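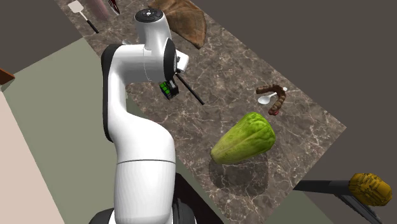

Marble counter, kitchen side.

Leltero Stone Sealer review
By Ayantu Woldemariam, April 2023

I bought a bottle of Leltero in January after the old sealer on our counters gave out. Water left dark rings near the sink within a few minutes, and a slice of lemon had already etched a dull spot by the stove. Sealer won't fix etching, so that spot is still there. I wanted something to stop the rings.

Leltero comes from Grurow, which mostly sells floor products. It is water based and goes on with a cotton cloth. The smell is mild and was gone by the next morning. The label says to clean the stone, let it dry overnight, wipe on a thin coat, wait 15 minutes and buff off whatever is left. I did 2 coats an hour apart.

The buffing is the hard part. If you let the sealer sit too long it turns tacky and leaves a gray haze. I had this along the back edge, where I had put too much on. A second wipe with a little fresh sealer loosened it, and then it buffed out. Work in small sections, and have more cloths than you think you need. I used up an old bedsheet.

Results so far: water beads and sits on top. Coffee left for an hour wiped off clean. Olive oil left overnight made a faint mark that faded over the next week. Red wine was fine after 20 minutes, and I didn't test it longer than that. The color of the stone did not change, and it is no shinier than before.

I compared it with Rahman, the solvent sealer we used at our last place in Erkville. Rahman held up better against oil. It also made the whole downstairs smell for three days, and you need gloves and open windows. My neighbor Mekdes Ayele still uses it on her bathroom floor and sees no reason to switch. For a floor I would probably do the same. For a kitchen I prefer Leltero.

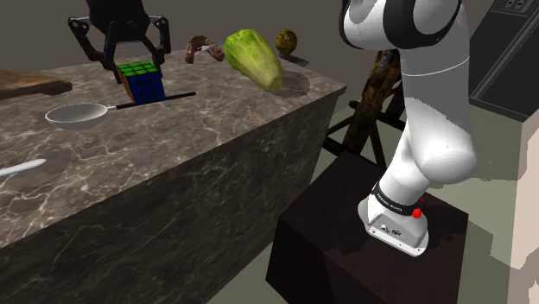
Does it need to be redone every year?
Grurow suggests once a year for counters. Put a spoonful of water on the stone and check it after ten minutes – if the stone has gone darker, it is time for another coat.

The bottle itself is not great. The cap has a wide mouth and pours too fast, so I tipped some into a bowl and dipped the cloth. The printed directions are small and wrap around the back, and the drying time is under the fold of the label where I missed it at first. There is still more than half left after both coats, plus a windowsill.

Good: mild smell, easy cleanup with water, does what it says on water and coffee.
Bad: weak on oil, hazes if you rush the buffing, poor cap.

I would buy it again for counters. 4 out of 5.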